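12 May 2024
Posted by the author of Clendamlow Notes

Giving up the second car

We sold the second car in August. I said I would write something once we had been through a summer and most of an autumn without it, so this is the long version for the people who keep asking.

The car was a hatchback with a slow oil leak and a passenger window that had to be helped up by hand. Rego was due, the tyres were close to bald, and the mechanic's quote came to more than the car was worth. We had been talking about going down to one for a couple of years. The quote settled it. 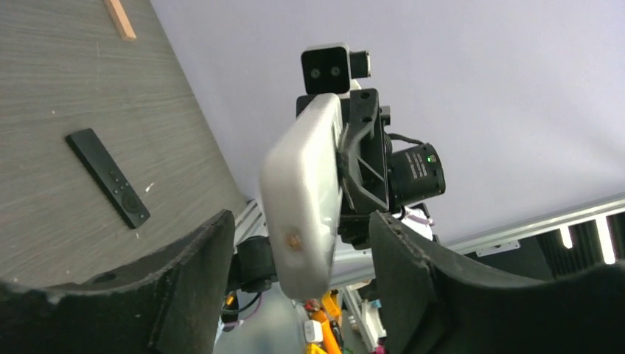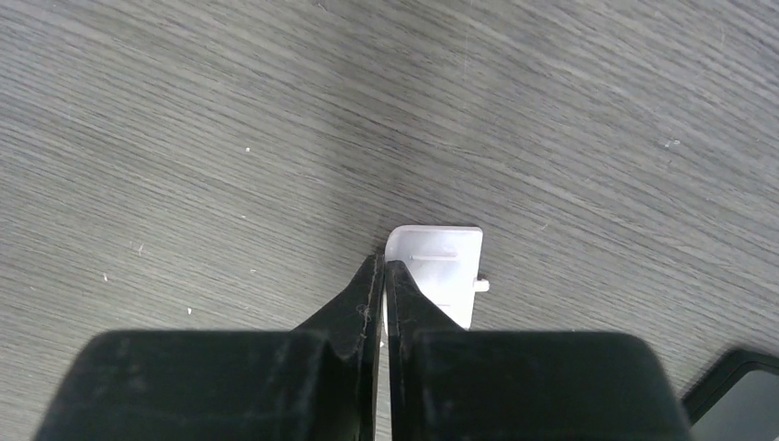
Getting to work

My office is 6 kilometres away. In the car that was a quarter of an hour on a good morning, plus parking. By bus it is 39 minutes door to door, including the walk at each end. I ride on the days I can face it, which in January was hardly any of them and at the moment is most.

The bus was the part I dreaded and it has been fine. The 7.40 is usually on time. The one after it can't be trusted, and if I miss the first I go back inside and make another cup of tea. I've read more novels since August than in the five years before. Coming home is worse. The stop has no shelter and faces west, and in February I stood behind the power pole to get what shade there was.

The bike is a secondhand Nowakowski with a steel frame and a rack on the back. It is heavy. I had to replace the chain and the brake pads and put a decent light on it, and I should have bought mudguards straight away instead of waiting for the first wet week.

Shopping

We used to do one big shop on a Saturday. Now it's two or three small ones, with the remaining car going out once a fortnight for cat litter, flour and anything else heavy. We throw out less food. We also run out of milk more often.

The hardware store is the awkward one. Stimari will deliver timber and bags of potting mix, but the charge is $30 no matter how little you order, so I keep a list on the fridge and wait until it's long enough.

What it cost and saved

I kept a rough tally for the first while and then stopped. Rego, insurance and the service we didn't have to pay for add up to a fair bit. Against that there are bus fares, the bike parts, and taxis home on a few late nights. The car itself sold for $1,000, to a man who wanted it for his daughter to learn in. I told him about the window.

When it doesn't work

Two appointments on the same afternoon at opposite ends of town. Anything at Pirkthorpe on a Sunday, when the bus runs every second hour and stops before dinner. Visiting my aunt, who lives past the end of the line. We've had a couple of sharp conversations about who had booked the car and whether saying it out loud in the hallway counted as booking. There is a paper calendar on the back of the pantry door now and we both write on it.

We'll go through another winter and see. The remaining car is due for a timing belt in spring.

Recent posts
Lemons, and what to do with too many
The pantry door calendar
Patching the back step
Library books I didn't finish

Contact | © 2024 Clendamlow Notes | Back to top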